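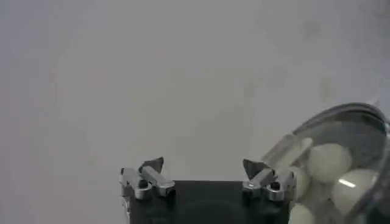 A dark gripper against a pale surface.

Sun 5 July

ISTORA QUESTIONS "COMPLETE" PHISHING PROTECTION CLAIM FOR SUTTER BROWSER ADD-ON

FARKER – Security testing firm Istora has published the results of its check on Sutter, the browser add-on sold by Posuvix as "complete protection from fake login pages". Istora does not believe the claim holds up and is asking Posuvix to drop the word "complete" from its adverts until it can show the evidence for it.

Sutter went on sale in May. It promises to spot a fake bank, shop or email login page before the user has typed anything into it. The maker says this works "on any site, in any language, from the first second". Istora could find no published test behind that sentence and asked Posuvix for one. The reply was a link to the product's own sales page.

So Istora ran its own test. It set up 1000 fake login pages on a closed network, copying the tricks seen in everyday phishing emails. Sutter was installed with its standard settings on two ordinary laptops, each with a different browser. The add-on blocked 600 of the pages. The rest loaded with no warning at all, and on many of them Sutter's small green tick stayed lit in the corner of the browser.

The tick is the part that worries Istora most. A user who sees no tick may still look twice at the web address. A user who has been told that green means safe probably won't. Posuvix's help pages say the tick shows "that Sutter is active", but the welcome screen shown after installation says "green means go". Those two statements don't mean the same thing, and most people will only ever see the second.

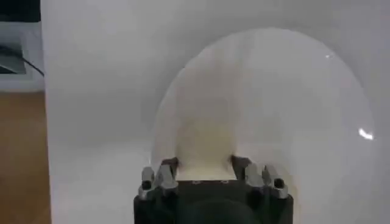 Silver gripper fingers on either side of a cream-coloured object.

Pages hosted on newly made addresses were missed more often than any other kind. This suggests to Istora that Sutter leans heavily on a list of known bad sites, as many free tools already do, though Posuvix describes its method as "live page reading". Istora has not seen the add-on's code and can't say for certain how it reaches its decisions. Posuvix could clear this up by explaining it, and so far has chosen not to.

Istora sent its findings to Posuvix and waited 12 days before publishing. In that time the company called the test "unrepresentative" without saying what a fair one would look like. It also said an update was planned. Istora will repeat the test when the update appears, using a fresh set of pages, and will publish the outcome whether it helps Posuvix or not.

The test has limits. It covered login pages only, and did not look at harmful downloads, scam phone numbers or fake shops that take card details. Pages built for a test may also differ from those used by criminals.

Istora's advice for people who already have Sutter:

- Keep it if you like, but take no comfort from the green tick.
- Type your bank's address yourself, or use a saved bookmark.
- Switch on two-step login wherever it is offered.
- Don't pay for a second year until the claims have been backed up.

The full results and the list of page types used are available free on the Istora website.

About Istora
Istora tests security products sold to home users and small businesses. It takes no payment from the makers of the products it tests. Its copy of Sutter was bought at full price.

We use cookies to remember your settings and count visits to this site. Accept all | Manage choices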